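The Salt Ledger (novel)

The Salt Ledger is a historical novel by Xiaoyan Feng, first published by Clastmont, a small press best known for its poetry list. It runs to 490 pages and follows three generations of a family of salt traders in the river port of Lương, a town the author made up but mapped so thoroughly that readers have been known to go looking for it.

Plot

The story opens in April, at low water, when Aiguo Qian finds his late mother's account book sewn into the lining of a winter coat. The entries are in two hands. One is hers. The other belongs to somebody who kept writing for 8 years after the trading house burned down, and the search for that second writer carries the book along at a wonderful clip. Every part begins with a page from the ledger (weights, debts, the price of rope), and part of the fun is going back to these once you know who owed what to whom!

The middle section, set during a flood that lasts 80 days, is the most admired stretch of the novel. It is told almost entirely through notes passed by boat between neighbouring rooftops, some of them funny, some hard to read in one sitting.

Writing and publication

Feng wrote the first draft in longhand while working in a shipping office, and it grew out of a short story called "Lisis", named after the trading house's only seagoing boat. Her editor, Weidong Jiang, persuaded her to keep the ledger pages, which she had planned to drop. The first printing was a modest 800 copies and sold out by word of mouth, mostly through library book groups. A later paperback restored a chapter about the ferryman's daughter and added a very handy family tree.

Style and reception

The prose is plain and quick, with a dry humour that comes through best in the dialogue. Reviewers praised the flood section and the character of the aunt, a splendid grudge-holder who gets the best lines in nearly every chapter she enters. Several found the final part rushed, and the question of the second handwriting is still happily argued over by readers. The novel was shortlisted for the Clestcombe Prize for first fiction.
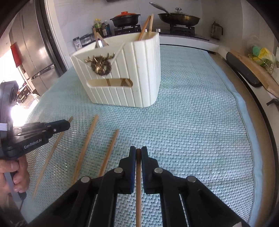 Jiahui Fan wrote that the ending didn't feel rushed to her at all, and that anyone who doubts it should reread the rope prices in part two, where the second writer is as good as named.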